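Speaker notes, "Two Arms, Three Pegs: Picking Fingertips the Hard Way"
Zornelen users' meetup, second slot after lunch

SLIDE 1. Hello

Wait for the door to stop banging. Say hi. I'm Yao-tsung Mak, I work on end effectors at Pladden, and I have spent way too much of this winter thinking about fingertips. Not arms, not fancy controllers, fingertips! The little bit at the end that touches the part.

Quick show of hands: who has swapped grippers in the last year and then regretted it? (Leave my own hand up.)

The plan is to tell you how we set up the bench, what we compared, and where I changed my mind. Interrupt me whenever. If I go past 19 minutes, somebody wave.

SLIDE 2. The bench

The job is gear placement. You have a round plate with pegs, and you want a gear on each peg. Any kid can do it. Two arms face each other over the plate, each with its own wrist camera, and we only let one of them handle a gear at a time so the logs stay readable.

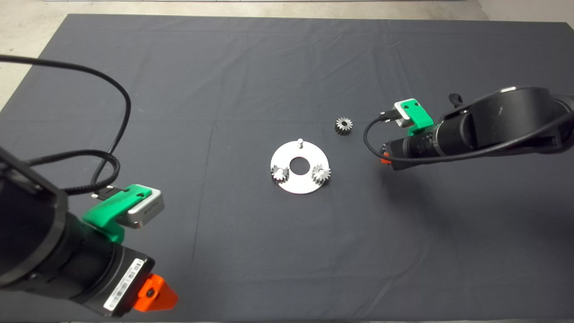

Plate, gears and both arms on the dark cloth.

Talk about the cloth for a second. We started on a shiny bench top and the wrist cameras hated it, glare all over the place. Dark gray cloth fixed most of that in one afternoon. It does wrinkle, and a gear sitting on a fold is tilted just enough to spoil a pick, so we left the wrinkles in on purpose. Your customers' tables aren't flat either.

(If someone asks about the arms: we got them through Guerra, I like them fine, talk to me at the break.)

SLIDE 3. What we compared

Two sets of fingertips. The first is the Cevlow tip, smooth and a bit springy, a lovely thing to hold in your hand. The second is our own, a plain finger with a rough, gritty pad stuck on the inside. I'll just call it the gritty one. Same arms, same cameras, same controller settings for both. We ran 219 attempts with each, spread over enough days that nobody's mood got into the data. Mostly mine.

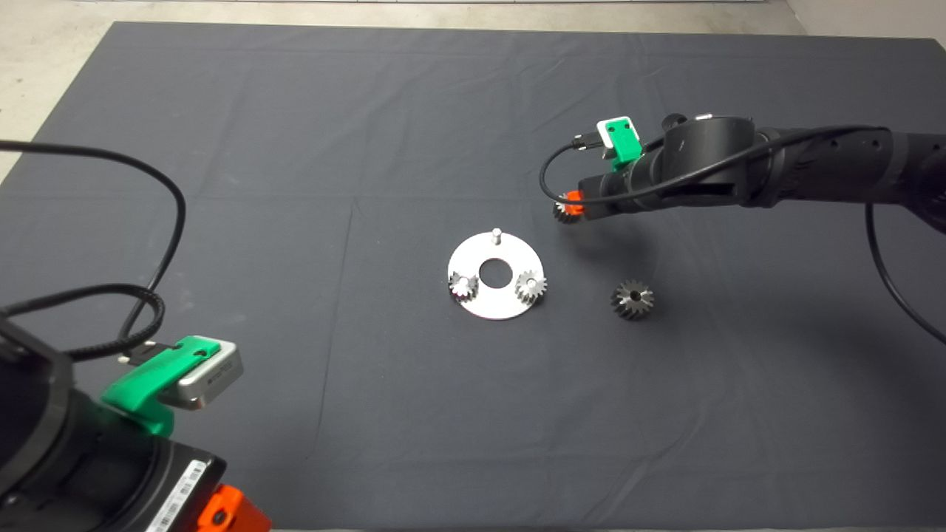
Picking a gear up was never the hard part. Both tips could do that before we'd tuned anything, and I was ready to call it a tie and go home. The trouble starts between the pick and the peg, when the gear wants to rotate in the grip or lean over. Look at the right arm up there with the gear in its orange gripper, teeth pointing down toward the plate, and the top peg still open. A gear held at that kind of angle has to be brought level before the bore has any chance of finding the pin. With the smooth tip, that leveling move was where we lost most of our runs. The gear slid a few degrees, the controller had no idea, and down it came on the edge of the peg.

Pause here, people usually want to ask about force sensing. Short answer: we tried it, it helped the smooth tip some, and it made everything slower.

SLIDE 4. Starting positions

I want to be fair to Cevlow, so please don't skip this one, future me. We moved the loose gear around between runs. Sometimes close in, sometimes well out to the right, sometimes close to a cable, which I recommend to anybody who wants to feel bad about their motion planner.

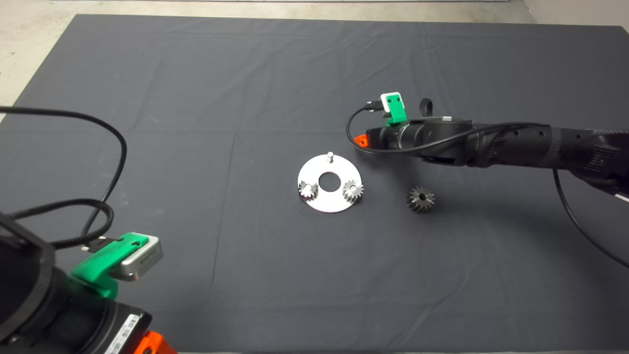
On the easy starts the two tips came out so close that I wouldn't bet lunch on the difference. On the awkward ones the gritty pad pulled ahead, and it kept pulling ahead after we retuned the approach for the smooth tip. Twice! I really did want the smooth one to win, it's so much nicer to clean.

Mention cost. A set of gritty pads runs us roughly 250 in parts and bench time by the time they're glued and trimmed, and they wear. We'd been through 1381 closes on one pair when I finally gave in and changed them.

SLIDE 5. What the wrist camera gets you
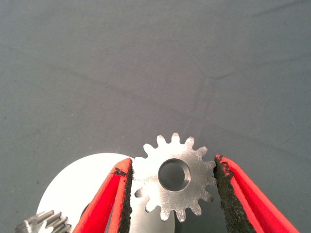 Page last changed: 2026-03-14

This is my favorite view, so slow down. Pads on either side of the gear, teeth right up against the grit, and you get a good look at the bore. From here we can estimate tilt before we ever move over the peg. The head camera can't give us that, the gear is just too small from up there.

The bright plate behind it is a pain, though. It blows out nearly white and the edge finder grabs it instead of the teeth. We now mask by depth first, then look for teeth. Crude, works.

SLIDE 6. What I'd do next

Thinner pads. A chamfer on the peg tops, if the plate people will let me. And a handoff between the two arms, which I promised for April and am now saying out loud in a room full of witnesses.

Questions. Repeat each one into the mic, you forgot last time. Pad drawings are on the table by the coffee, take one.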